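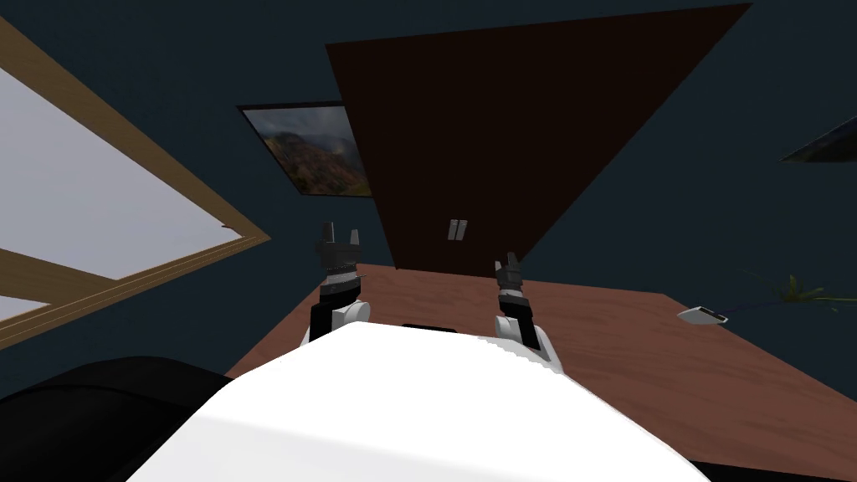
Figure 3. Head camera view of the simulated room, with both grippers open at the front edge of the table.

4.2 Head camera or wrist camera?

I went into this part of the study with a favorite, and I should own up to it. I like head cameras. They're easy to mount, easy to calibrate, and when a run goes wrong I can open the log and see what both arms were up to. So when we set up the comparison in Luddale (our room simulator), I half expected the wrist view to be a nice extra and not much more.

The view in Figure 3 has a lot going for it. Both grippers are in there, the tabletop is in there, and so is the small white object lying toward the right side of the table. The window, the door and the landscape picture on the wall give the localizer something to hold on to. The view is tilted, so the table edge and the top of the door run at a slant, and I left it that way for every head camera run. We could have leveled the images before passing them to the controller, but then I'd have been testing our leveling code as well, and I didn't want to argue about that later!

We ran 316 episodes, split evenly between the two views. The controller was Bundik in both cases, with the same weights, the same action limits and the same starting poses. An episode ended when the controller called it done or when it hit 90 seconds. I kept the scoring simple: did the gripper end up at the goal pose or not, and how long did it take to get there? The goal poses came from the set of 8 described in Section 3, and they're shared by both arms.

For the wrist runs I mounted the camera just behind the fingers, looking out past the tips. The base of the gripper takes up a good part of the image down there, and I worried about that for most of July.
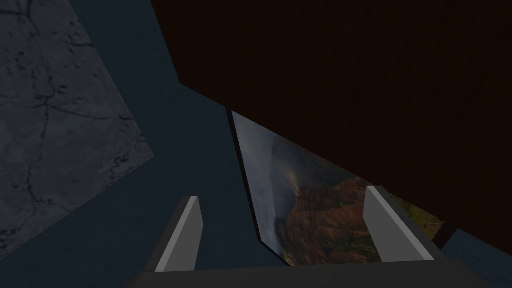 What bothered me was how little of the room is left once the fingers and the base have taken their share. The gap between the fingers is the part that matters most for lining up, and whatever happens to sit behind it gets a lot of weight. If that's the landscape picture, the localizer gets rocks and greenery and plenty of texture. If it's plain wall, it gets close to nothing, and you can watch the pose estimate start to wander. The gray veined panel was useful in the same way as the picture, with all those dark cracks to match against. The big dark brown surfaces were much less help.

Even so, the wrist view won on final alignment, and by more than I'd have bet. Bundik made smaller corrections near the goal and backed off less often. The head view won on the long first move, where it nearly always picked a sensible direction straight away (the wrist runs sometimes swung the arm around looking for something familiar). Swapping in the older Bristura controller changed the times but left that pattern alone.

I also tried feeding both views in together. Training took longer and the gain on the first move was small, so those runs are reported separately in Section 4.3.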